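Preston Street Shared Workshop: April Walk-Through, Wood Surfaces and Benches

Checklist with comments. Items are marked OK, FIX or WATCH. Anything marked FIX goes on the board by the door until it is done.

First thing to say: the place is in great shape! The last walk-through left us with a long FIX column and almost all of it is gone. Thank you to everyone who gave up an evening for it.

1. WAYS IN AND OUT

1.1 Front door opens fully, nothing stored behind it. OK
1.2 Back door opens fully. FIX. It opens, but the bottom drags on the sill and you have to give it a shoulder. Plane the bottom edge and seal it before the damp weather comes back.
1.3 Exit signs lit. OK
1.4 Main aisle at least 40 inches wide the whole way. OK, and a joy to walk down now that the lumber cart lives in the side bay.

2. FIRE

2.1 Extinguishers hung, pins in, needles in the green. OK
2.2 Oily rags in the lidded metal can. WATCH. The can was fine, but one finishing rag was balled up on the windowsill. Lay them flat outside to dry or put them in the can with the lid down. Please, every time.
2.3 Finishes and thinners in the yellow cabinet. OK. Somebody has put labels on the shelves and they are beautiful.
2.4 Dust bags emptied at close. OK

3. TABLETOPS

3.1 No splinters or lifted grain. OK

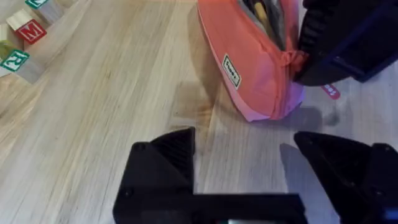
Item 3.1: pale wood top, fine straight grain and a few faint knots.

Comment: run your palm across first, then along. Across is where you find the trouble. If you catch a rough spot, 120 grit by hand and a wipe of oil will sort it out in minutes. Leave the belt sander on its shelf, it digs a hollow before you know it.

3.2 Glue joints closed between planks. OK. Checked with a thin feeler at both ends and in the middle. The Holzer glue we switched to over the winter is holding up really well.
3.3 No screws or staples standing proud. FIX on the assembly bench, where two staples are sticking up near the vise. Pull them, don't hammer them down.
3.4 Tops fixed to their bases, no rocking. WATCH. The sanding bench has a slight rock on the window side. Snug the bolts and look again in 7 days.
3.5 Tops clear of glue drips and dried finish. OK
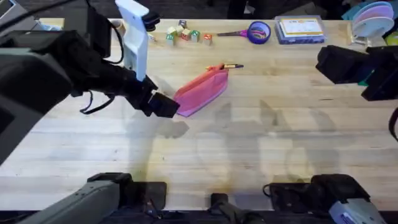
Item 3.5: long butcher-block table from overhead, planks running lengthwise.

Comment: for butcher block, scrape drips while they are rubbery. Once they go hard you end up taking wood with them. And oil both faces, top and underside, or the slab will cup.

4. POWER AND CORDS

4.1 Outlets tested with the plug-in tester. OK
4.2 Extension cords free of nicks and tape repairs. FIX. The orange one by the band saw has a taped section. Cut the plug off and throw it out.
4.3 Emergency stop on the table saw works. OK, tested three times.
4.4 Dumus dust collector: hose clamps tight, gate valves slide freely. OK. What a difference since the hose was replaced! You can hear the radio again.

5. HAND TOOLS AND GUARDS

5.1 Blade guard and riving knife on the saw. OK
5.2 Chisels in the rack, edges covered. WATCH. Two empty slots. If you have one at home, no hard feelings, bring it back.
5.3 Push sticks within reach of the saw. OK. There is a fresh bundle hanging on the fence side.
5.4 Viltidero clamps: pads on, threads clean. FIX. Several pads missing. Spare pads are in the drawer under the drill press and it is a 20 minute job with a cup of coffee.

6. FIRST AID

6.1 Kit stocked and sealed. FIX. Low on large bandages and the eyewash is due for replacement.
6.2 Emergency phone numbers posted. OK

Open items: 1.2, 3.3, 4.2, 5.4, 6.1. Initial the board when you finish one.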